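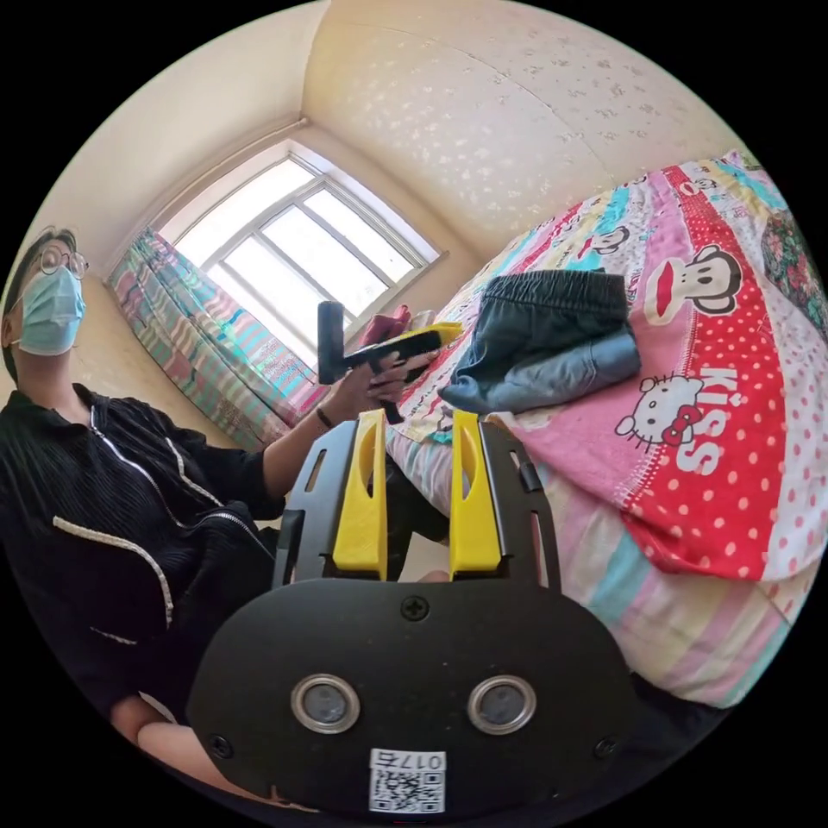

Getting the small bedroom ready for summer

May 24, 2021

So the heat showed up early in Lamont, and I finally gave in and did the big bedding swap. I usually put it off until I'm kicking the covers onto the floor every night!

The winter comforter is a beast. It's been on since October and it took two trips to the laundromat on Grorham Street (the big washer was taken the first time).

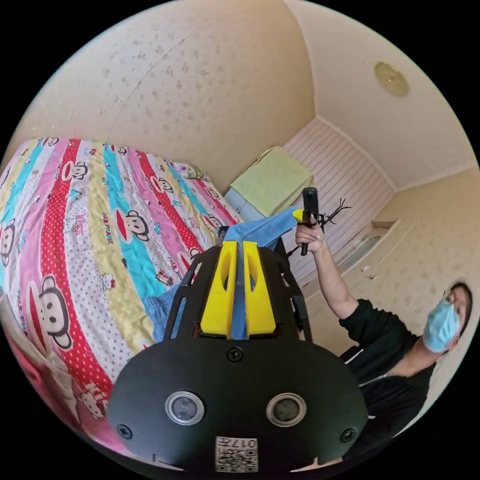
Then there's the question of sheets. I've been reading way too much about cotton percale, and I ended up ordering a plain set for 62 dollars – more than I wanted to spend, but my old ones had gone thin at the corners.

I also started sleeping with the window cracked. There's a bit of street noise, mostly the 57 bus, but I'm out in minutes now.
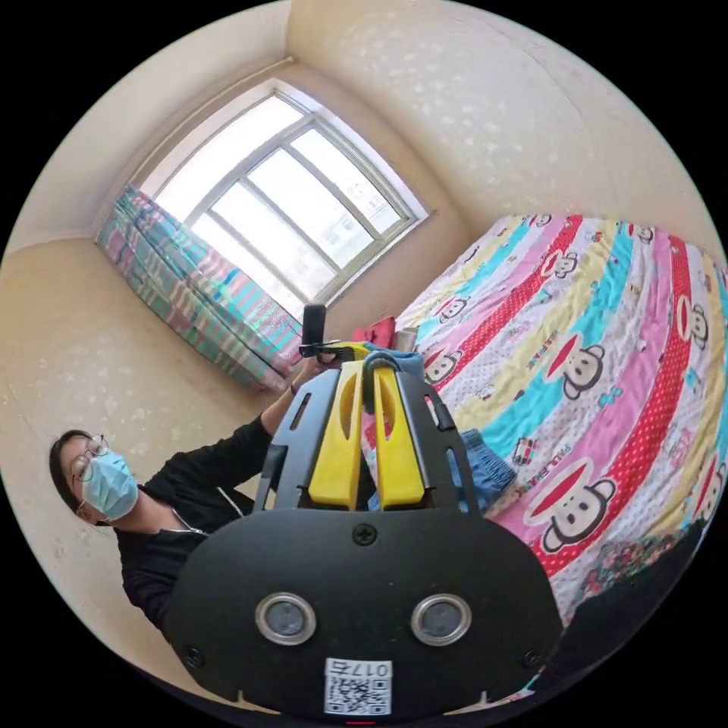
My sister swears by a fan pointed out instead of in, so I'm trying that next. First night was mixed – cooler, but so loud.

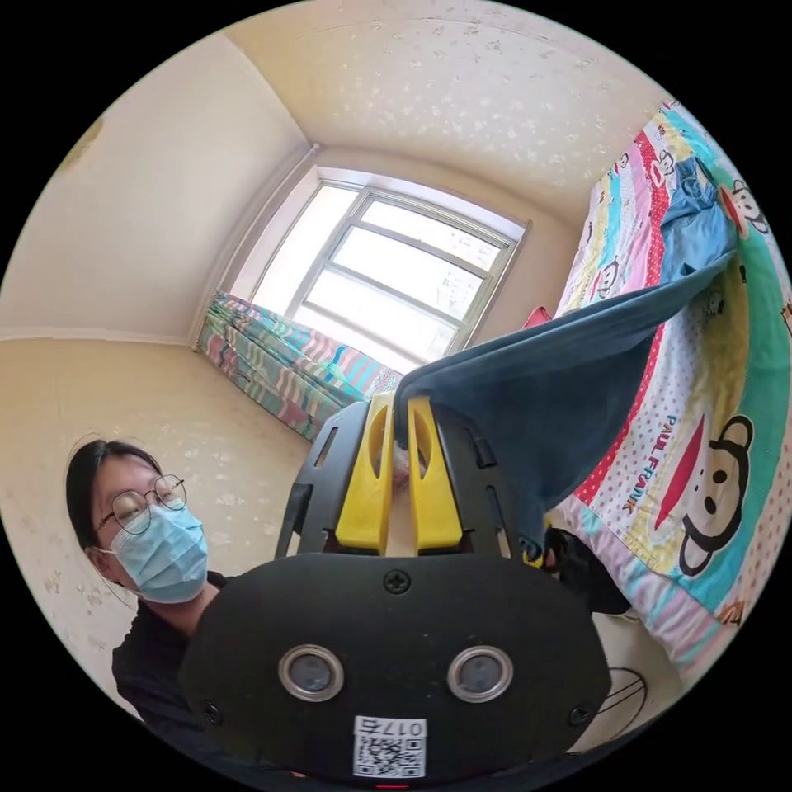 What's still on my list

Blackout curtains, and a new pillow. Mine is 14 years old, please don't judge me.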